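Chapter 11
Upholstery Fabrics: Wear, Seams, and Cleaning

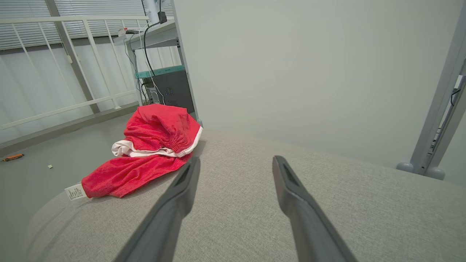
11.1 Scope of the chapter

The previous chapter dealt with frames, springs, and foam. The present chapter deals with the cover: the cloth, how it is joined, and how it fails. Leather and coated fabrics are left to Chapter 14.

A cover fabric has to do three jobs at once. It must stretch enough to follow a curved edge, recover when the load is removed, and resist rubbing for the life of the piece. These demands pull against each other. A tight plain weave resists rubbing well but bends poorly over a rounded front. A loose weave bends easily but snags, and its yarns shift at the seams.

11.2 Terms

Warp: the yarns that run the length of the roll.
Weft: the yarns that run across it.
Pilling: small balls of fiber that form on the surface under light rubbing.
Crocking: transfer of dye from one cloth to another by contact.
Seam slippage: the opening of a gap beside the stitch line as yarns slide under load.

Crocking is often treated as a clothing problem. In practice it affects furniture too, mainly pale covers that meet dark or strongly dyed clothes. Damp cloth transfers more dye than dry cloth, and the two cases are tested separately.

11.3 Where wear begins

Wear on a seat cover is not even. Mỹ Hoàng, in a survey of 643 used seats collected by the Skarkach repair shop, sorted damage by position. The front edge came first, followed by the inner corners of the arms. The flat center of the seat, which carries most of the load, came third. The reason is that the center is pressed while the edge is both pressed and rubbed, as the sitter slides forward to stand.

The Bielecka method, used throughout this book, divides the cover into zones and rates each one alone. A single rating for the whole cover hides early failure at the edge. In one trial described in Section 11.6, a cover passed as a whole after about 700 hours of use, although its front zone had already lost much of its surface fiber.

11.4 Color and the look of wear

Fabrics woven from yarns of mixed shades hide soil and light pilling better than solid colors do. They do not wear more slowly. Inspectors should therefore check mixed fabrics by touch, under a low side light, before giving a rating. The Tatel scale, given in Table 11.2, was written for solid colors and must be corrected when used on mixed ones.

Section 11.5 begins with the simplest case, a plain weave stretched over a flat panel.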